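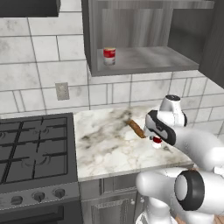 Brown stick on the marble, arm over the counter

12/12/2008

Watched Skarnham again last night, all 110 minutes, and I'm even happier with it than I was in August! The old thriller plot (two sisters, one inheritance, a locked boathouse) is so plain on paper, and then the middle reel just tightens and tightens. Went through the boathouse sequence with the counter running: 16 shots, almost 280 seconds, and only 3 of them move. I had remembered it as one long glide. Must fix that in the Macapagal program note before it goes to print. 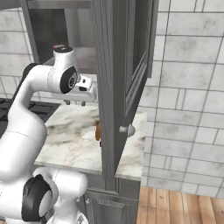 Second viewing was for the sound. The score drops out completely when the younger sister finds the key, and what's left is water and one creaking board, wonderful stuff. Want to try that kind of quiet in our Nuren short: hold on one still frame, no music at all, and let people lean in. Might be dull. Worth a test cut anyway.

To do: check the Tratonix deck, left channel hisses. Compare the ending with the longer print, if the library still has it. Ask for the subtitled one.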